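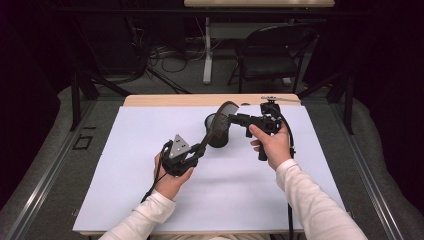
Figure 4. Pop filter with gooseneck arm.

4.2 Preparing the Reading Desk

This section applies to all narrators recording for the Eltholm Talking Book Service. Each reading station must be set up before the session begins.

1. Clear the desk of papers, keys and drinks.
2. Fasten the microphone stand to the desk and tighten the clamp by hand. Do not use tools.
3. Attach the pop filter between the narrator and the microphone.
4. Switch on the Pandton preamplifier and allow it to run for 26 minutes before setting levels.

CAUTION: Turn the headphone volume fully down before connecting or removing any cable.

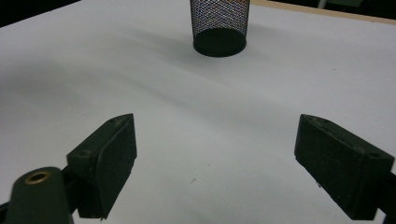

5. Open a new session file and enter the title number and the narrator's initials.
6. Record the test passage on page 139 of the reader's handbook at normal speaking volume.
7. Play back the passage. If breath sounds are heard, move the narrator's chair back slightly and repeat step 6.

NOTE: Session files may hold up to 4,000 marked phrases. Longer titles must be divided at a chapter break.

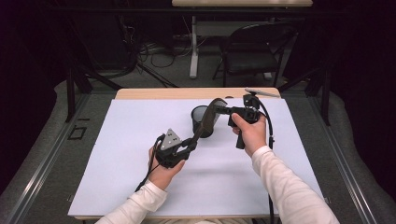

Figure 5. Table with white covering.

Report faults to Jinlong Hao, Kurnport studio, extension 267.

Related sections
4.1 Booking a Station
4.3 Correcting Misread Words
5.1 Storing Session Files
Appendix B: Lau Stand Spare Parts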